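The good bedspread

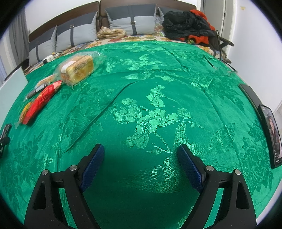 Mykhailiuk
Writer, washer-up and sole editor of this blog

Every household I have ever lived in has had a good bedspread, and in every one of them it has ended up as a table.

Ours is green. I don't mean sage, or any of those colours that paint firms name after a damp field. It is emerald, it shines, and it is covered in big blowsy flowers (peonies, I think, though I've been wrong about flowers before) and birds with far more tail than any bird could need. I bought it in May from a closing-down sale in Dutbridge, where it had been 1,105 and was marked down to 555. I offered 300 and was looked at. I paid the 555.

The rule, announced by me on the first evening, was that nothing went on it. No bags, no coats, no eating. The rule lasted 6 days.

What finished it was the shopping. The kitchen worktop in this flat is the size of a tea tray and the bedroom is nearer the front door, so things get put down on the bed "for a minute". Today's minute includes a yellow loaf in a clear bag, which I would call cake and the rest of the household calls bread so that it can be eaten at breakfast. There's a small pastry too, a bit flat, and a black pen still in its sleeve. I own plenty of pens. They live in Grarkton, as far as I can tell, with my other umbrella.

Satin, I've learned, holds a grudge. There is one long fold slanting in from the left towards the middle that I have smoothed out by hand more times than I have smoothed out my own affairs, and back it comes. Ironing is out of the question — the label has a little iron on it with a cross through, and a second symbol I've decided not to look up.

I did think about putting it away for best and getting something sensible in beige. Then I tried to think what best would be, and who was coming, and put the kettle on. The cake has moved to the kitchen. The pen can stay where it is until bedtime.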